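Kitchen bench check, October – Kuswood room, Friday afternoon

Done by me, Aurelia, with Leonie Berchtold holding the clipboard for the first half. I've put my comments under each point as usual, so skip them if you only want the yes or no.

1. Table covering secure, no tears or lifted corners
OK. Brown paper still does the job and it's so much easier than scrubbing! Please change the whole length when it gets mucky though – patches on top of patches are a trip to the floor for anybody's cup.

2. Tape lines stuck down
OK. I ran my thumb along the blue tape and found one bit curling, which I pressed back. Ostap, the new rolls are in the drawer under the kettle (the old ones leave glue behind, so bin them).

3. Chopping board sound and steady
OK. No deep cuts. It does slide a little on the paper if you lean on it, so a damp cloth underneath, please. I know I go on about this. 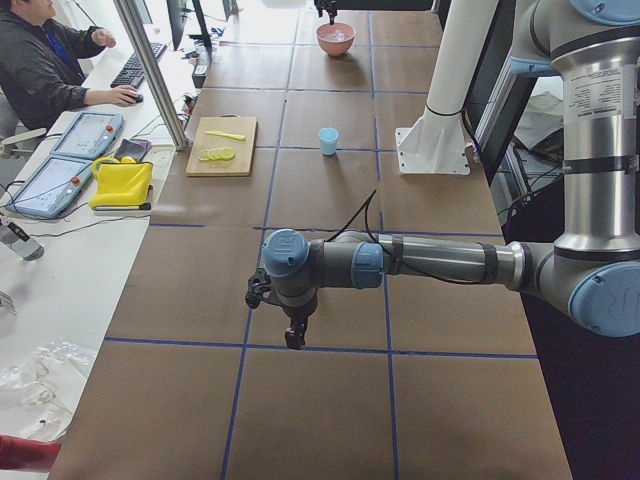

4. Knives counted back in and put away
Not OK. Leopold Kuster found one in the washing-up bowl, under the suds, blade up. He's fine, but I'd like the rule back on the wall: knives get washed on their own and go straight into the block.

5. Cut fruit covered or cleared within the hour
Partly. Most of it was dealt with, but a tub had been left by the window since lunch. Lids are in the Strebel box, second shelf, and yes, they do fit if you push.

6. Cups and bowls free of chips
OK. I like the plastic ones more every month. Two china mugs have gone in the bin and I'm not sorry.

7. Walkways clear, no leads across the floor where people walk
OK when I looked. Bags were creeping out from under the coats again, so I've asked Cheuk-hei Kong for four more hooks.

8. First aid box full
Not OK. Out of blue plasters! Leonie is ordering a box of 500 from Mundance, which ought to see us into old age.

9. Fire blanket on its hook, tag in date
OK.

To do before the next check: knife notice (me), hooks (Cheuk-hei), plasters (Leonie), damp cloths by the boards (everyone, please).

Signed: A. Stöckli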